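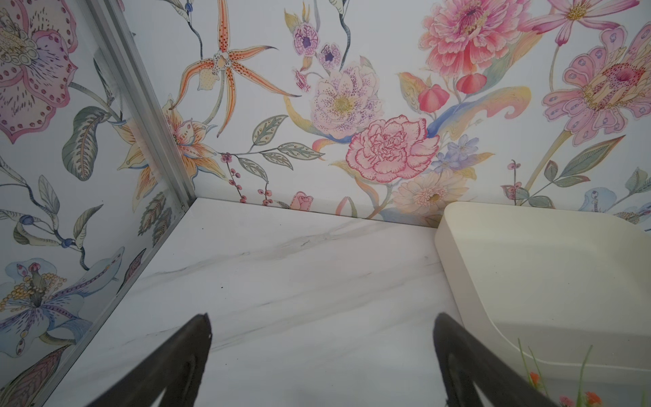 *La esquina, con su perfil de aluminio y el papel ya puesto.*

Yo quería un papel liso. Conste en acta, porque dentro de unos años, cuando alguien pregunte quién fue el responsable de tanta peonía, voy a necesitar un documento con mi versión. Fui a Moreira un jueves a por un blanco roto, discreto, de persona que lee ensayo, y salí con un modelo llamado Fallinum que tiene más especies que el vivero de la carretera.

La culpa es del catálogo. En una muestra del tamaño de un folio, el Fallinum es una flor rosa con puntitos en los pétalos y una hoja verde que se enrosca con mucha educación. Una piensa: qué acuarela tan fina. Luego llega el rollo entero y con él los claveles, las dalias, unos lirios azulados con manchas moradas, las bayas, la lavanda y unas hojas grises que no he visto en ninguna planta viva. Todo sobre fondo blanco, eso sí, que es lo que me dije durante el montaje para tranquilizarme.

El papel va en tres lados, con el mismo dibujo en todos, así que el clavel grande que tienes a la izquierda te vuelve a saludar por la derecha. Lo descubrí con la cola ya extendida. Tardé 13 días en terminarlo, contando los que pasé mirándolo desde la puerta con un café y sin hacer nada.

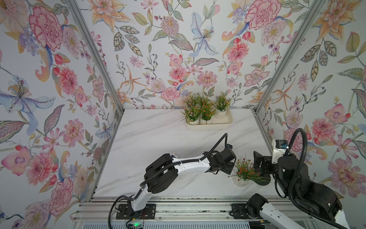

Para la base sí conseguí imponer algo de calma: blanco con vetas grises, aspecto de mármol y precio de cualquier otra cosa. Brilla bastante. También enseña cada mota oscura que le cae encima, un detalle que el señor de la tienda se guardó para sí. Paso el trapo y a la media hora han vuelto, no sé si las mismas u otras de la familia.

Lo de las plantas vino después y admite poca defensa. Si ya tienes un jardín botánico impreso, lo razonable sería poner delante una piedra. Yo puse una maceta de flores naranjas y, pegada al fondo, una bandeja crema con cuatro plantitas más. La bandeja me costó 22 euros y es lo que más me gusta de todo: borde levantado, esquinas redondeadas, ni un pétalo. La gente la alaba muchísimo, supongo que por descansar la vista.

Y sí, hay verde artificial. Tuve una época de plantas auténticas y de ella conservo sobre todo platillos. Las de ahora sólo piden que les quite el polvo, cosa que también hago mal, pero con consecuencias menos dramáticas. Las flores rosas de la bandeja se confunden con la pared si entornas los ojos, y llevo desde julio cambiándolas de sitio para ver si destacan. Un poco a la izquierda, delante de la flor color melocotón. Un poco a la derecha, junto a las hojas de punta roja. Vuelta a empezar. 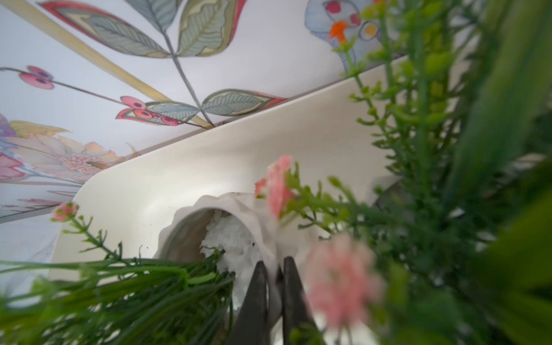

## Cosas que haría de otra manera

- Pedir una muestra grande. Más grande. Del tamaño de una sábana.
- Comprar los perfiles de las esquinas antes de cortar el papel. El aluminio plateado tapa muchos pecados y yo ya había cometido casi todos con pulso firme.
- No mirar la factura final en ayunas. Fueron 94 euros sólo de cola, perfiles y cuchillas, y cuchillas me quedan para tres reformas.
- Escoger las flores de la bandeja en un color que no estuviera en la pared. Acepto sugerencias, aunque he repasado el papel y creo que sólo queda libre el negro.

El rollo que me sobró sigue en el pasillo. Moreira no admite devoluciones de rollos abiertos, y el armario de la entrada tiene unas puertas muy lisas.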